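Warnwood Digital Skills Fund
Progress report, second period
Prepared by Fergus MacKinnon for Märta Midtbø
Status: amber

Summary

The evening computer course has now run at both sites, Ruvine library and the Hevar community hall. We have spent most of the money set aside for this period and reached 558 people, if you go by the sign-in sheets. I would ask you not to go by the sign-in sheets. They record visits, and a person who came to six evenings shows up six times. The target in the grant letter was written as "people reached," and I can make that number look healthy without anyone having learned to attach a file to an email.

Attendance

Ruvine fills up by 6:30 and stays full. Hevar does not. The first evening there drew a decent crowd, mostly for the soup, and after that we had 15 regulars. They are good regulars. They come in the rain and they do the homework. But the plan you approved assumed the two sites would grow at the same pace, and I see no sign of that happening. The bus that serves Hevar stops running before the class lets out, a fact that was in the first needs survey on page 2 and did not make it into the plan.

I have been told that a new flyer will fix this. We have had three flyers.

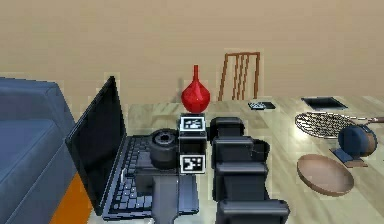
The Nakpan lessons are a mixed story. We bought the license on the strength of a demo in which everything loaded at once and the learner in the video never made a mistake. Our learners make mistakes. When they type a password wrong, Nakpan sends them back to the start of the unit, and several people have now done the unit on folders more times than anyone should. The supplier says a fix is coming in March. They also said January.

The printed workbook, which we put together ourselves and nearly dropped, is the part people ask for. Tutors at both sites have started teaching from it and using Nakpan only for typing practice. I think they are right, and I would like your agreement before I make it official.

Money

The one item I want to raise is the 3,000 held back for outside evaluation. The quote we received covers a survey at the last class and a report with charts. A survey at the last class asks the people who stayed whether they liked it. I would sooner spend the money on phoning the people who left, including the ones who signed up at Hevar and came once. It would be slower and the answers would be less flattering.

Tutor pay is on budget. Room hire at Ruvine went up a little, and we took that out of travel.

Next period

Move the Hevar class to 4:30 and see whether the bus was really the problem. I believe it was part of it.

Finish the second workbook, on forms and online banking.

Stop reporting visits as people. From the next report on, you will get both figures, and the second one will be smaller.

Decisions needed from you: the change to the evaluation money, and whether we renew Nakpan. The renewal notice has to go in before the end of April.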